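Floor-length cloths on 60 inch rounds - yes or no?

plenau_hall
Member
We are redoing the linens for the downstairs room. The tables are 60 inch rounds and right now everything is lap length, which shows the legs. I'm looking at polyester cloths that go all the way to the floor. Up to 300 for the whole order. The floor is polished and pretty slick. Has anyone regretted going full length?

cuvis206
Regular
60 inch round, 30 inch table height, you need a 120 inch round cloth. Don't let anyone sell you a 108 and call it full length. It stops six inches off the floor and looks like a mistake.

tablefor200
Regular
I regretted it. People catch their heels in the folds when they pull a chair in, and on a slick floor the hem picks up everything. We went back to 90 inch cloths for seated dinners and kept the long ones for the coffee table and sign-in.

cuvis206
Regular
If they're catching heels the cloth is too big for the table. A 120 on a 60 just touches. I've done 200 seat dinners with them and it was fine.

tablefor200
Regular
It was not too big. I measured it. Thirty inches of drop on every side. Chairs with thin legs get the hem under a foot and then someone scoots in and the water glasses go with it.

plenau_hall
Member
Our chairs do have thin legs, so that's worth knowing. What about color? I was going to get ivory but Clondus has the brighter ones marked down.

Cadwaladr_Events
Member
Ivory disappears in a white room. If your walls and ceiling are white I'd go with a color. We use a yellow-green one on rounds and leave the top almost bare, a tray and a cup or two. Steam it on the table, not on a hanger, or the fold lines come right back.

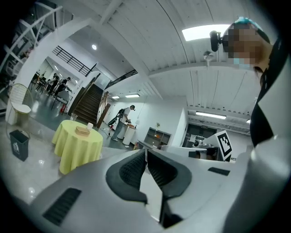

Yellow-green cloth on a round table, down to the floor. White chair seat next to it.

cuvis206
Regular
That is the length I mean. The color is a bit much for me but it does stand out against the white.

tablefor200
Regular
It looks good. I still wouldn't seat people at it. Also move the trash bin, that close to a nice cloth it's all I look at.

Cadwaladr_Events
Member
The bin stays near the tables or the cups end up on the stairs. I've tried it both ways.

plenau_hall
Member
OK. I think I'll order two of the 120s in a color for the drinks tables and keep the lap length ones for seating. Does polyester shrink at all in a hot dryer?

cuvis206
Regular
Not enough to matter, but it wrinkles badly if you let it sit. Low heat, and pull it out while it's a little damp.

plenau_hall
Member
Thanks. Ordering Sunday - will post if the hem drags.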